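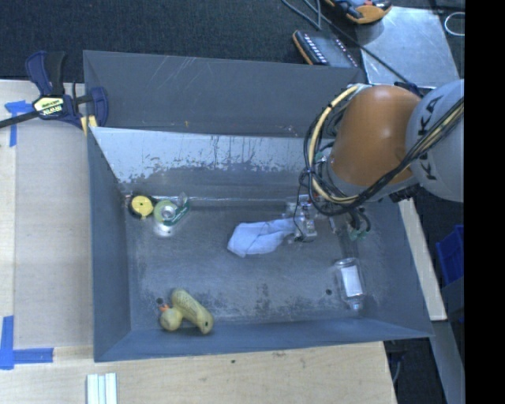 Bench and Bin Inspection - Workroom 2

Checked by: Chibuzor Olaniyan
Second check: Vilgot Bråten
Month: December

Mark each line OK, FIX or N/A. Write a comment for anything that is not OK.

1. Bin walls
FIX. Scuffs, drips and scratch marks along the lower edge of the silvery panel. Wipe down with the mild cleaner from the Floka shelf. If the marks stay after cleaning, leave them alone - do not sand.

2. Bin floor
FIX. Scattered dust and small marks. Vacuum before the next round.

3. Hole in floor
OK. Small hole, next to where the glass jar is lying. Run a gloved finger around it for burrs. None felt. Keep pins and screws out of the bin.

4. Clamp on rim
OK. Bar clamp at the corner is holding the bin to the table. Pushed on the bin from two sides, no movement. Vilgot asks that the long bar be marked with tape where it sticks out, at hip height for most of us. Open item.

5. Tabletop
OK. No splinters found along the front edge.

6. Glass items
FIX. Clear jar with a metallic cap, lying on its side. Check the cap is tight and look for chips at the neck. Glass goes in last and comes out first. Replacement plastic jars are on order from Van der Merwe, 20 pieces.

7. Tape
OK. The pale green-and-white roll stays on the list. Check that the dispenser edge is not bent.

8. Soft items
OK. Light-blue cloth, no loose threads long enough to catch. Wash after 30 rounds.

9. Small items
OK. Rubber duck and yellow disc, no cracks. Duck to be squeezed and checked for splits once a month.

10. Cables
OK. Black and yellow bundle checked by eye for wear, power off. Nothing to report.

11. Load
OK. Total weight of contents well under the limit of 400 grams per item.

12. Gloves and glasses
FIX. Two pairs of Cutance gloves missing from the hook. Keda safety glasses all present.

Open items go to Chibuzor by 20 minutes before end of shift. Items 1, 2 and 6 first. Item 12 can wait for the supply order.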